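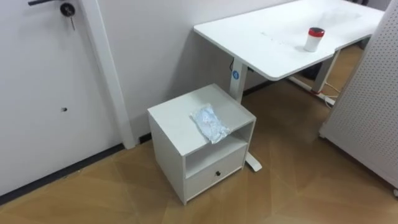
4. Puesta en marcha del grupo de presión Lusel

Antes de empezar, le recomendamos que lea este apartado entero, con calma y a ser posible con un café al lado, porque los pasos van encadenados y es más cómodo saber lo que viene después. Si su equipo alimenta un depósito elevado, consulte también el apartado 6, donde Léonie Coste explica con mucho cariño (¡y bastante detalle!) el ajuste de las boyas.

1. Compruebe que la válvula general de entrada está cerrada y que el cuadro eléctrico no tiene tensión.

2. Retire el tapón de cebado, situado en la parte superior del cuerpo de la bomba, y llene despacio con agua limpia hasta que rebose. Tómese su tiempo: el aire tarda en salir, y más vale esperar un poquito que repetir la operación entera.

3. Vuelva a colocar el tapón y apriételo a mano.

4. Abra la válvula de entrada un cuarto de vuelta. Cuando deje de oírse el paso del aire, ábrala del todo.

5. Dé tensión al cuadro y seleccione el modo MANUAL. Mantenga pulsado el botón verde y observe el sentido de giro, que debe coincidir con la flecha de la carcasa.

PRECAUCIÓN: no deje funcionar la bomba en seco en ningún caso. El cierre mecánico se estropea enseguida y la garantía de Stusilden no cubre esa avería.

6. Con la bomba en marcha, lea el manómetro de impulsión. Si la aguja oscila mucho, pare, purgue de nuevo y vuelva al paso 2.

7. Pase el selector a AUTO y abra un grifo de la red. El grupo debe arrancar solo al bajar la presión y parar al cerrar el consumo.

Nota: en los modelos 326 y 685 el presostato viene tarado de fábrica a 2 bar. Si necesita otro valor, utilice la llave Tessier que va en la bolsa de accesorios y anote el nuevo ajuste en la ficha de la última página, que luego siempre viene bien tenerlo apuntado.

8. Revise todas las juntas con un papel seco y repita la comprobación al día siguiente.

Para pedir recambios, indique la referencia 3855 y el número de serie del equipo.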